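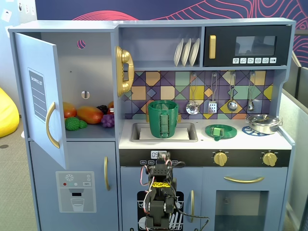 Yi-an Yook wrote in after the first batch went up to ask why we keep testing grippers on fruit when a plain block would give cleaner numbers. Fair question! Blocks do give cleaner numbers, and we have pages of them. But a gripper that is great with blocks can be hopeless with a bunch of toy grapes, and we wanted to find that out early, before we'd bolted it onto everything.

So welcome to the gripper comparison gallery, November 2025 edition. We only had one kitchen picture worth putting up this time, so it gets all the notes. Same small arm for every run, built from black servos, parked in front of the dishwasher door, and three sets of fingers taking turns on the end of it: Eris, Hindum and Zoltel. We logged 2,826 grasp attempts between March and now, and I enjoyed nearly all of them (the pot lid and I are not on good terms).

The fridge
Grapes, mangoes and a bumpy green vegetable, all on the lower shelf with the door open. Zoltel's soft pads were a joy on the grapes. Eris kept pinching one corner of the bunch and letting the rest swing, which is fun to watch and terrible for the score.

The sink
The green cup is 3D printed, with vertical ribs and a tab for a handle. Hindum loves those ribs! We scored the tab and the body separately, and the tab came out easier for all three.

The plate
Also printed, also green, with a small block in the middle. Green on green gave our first color threshold fits, so we switched to the Na controller's depth mode and got roughly 36 percent fewer misses. I'd still like to try it with a second camera lower down.

The burner
Little silver pot, lid and side handles, blue trivet partly under it. Five tries per finger set, and then another five with the wrist turned. Eris wins this one easily, with its thin tips.

The handles
Gold, and there are plenty of them. Door pulling is a separate test and we've barely started. Hindum's wide fingers look promising on the vertical ones, but the wrist runs out of travel sooner than I'd like.

Still to come: the hanging utensils, and a proper go at the three plates on the shelf. If you've tried slimmer fingertips on upright plates, please write in, I'd love to compare settings.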